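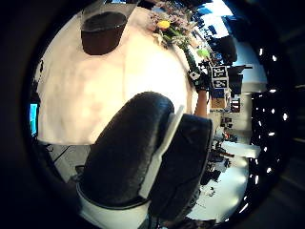 Plollberg Flower & Table Club

Okay so it's 14/02/2024 and guess who is on flower duty. Pinks and whites mostly, plus one yellow that I refuse to take out because I love it!!

1/ Pale cloth first, always. I tried a dark one last June and the pink just vanished on it. Never again.

2/ The dark brown bowl is staying near the far side of the table for now. I keep going back and forth on whether the flowers go in it or next to it — next to it is winning, the stems are too long and I don't feel like cutting them down this early.

3/ Somebody asked what the bunch cost. We get 100 a season for flowers and I am not telling you how much of that is left lol

4/ Leaves: leave them on up top, strip anything that would sit under water. I do it over newspaper and still find bits on the floor a week later.

5/ If you're coming by, we're in the Honorato building, room 12. Bring scissors if you have good ones (ours are terrible) and a jar or two — any size, the Priltden folks want some small bunches for their front desk as well.

6/ Still undecided on the bowl. Votes welcome.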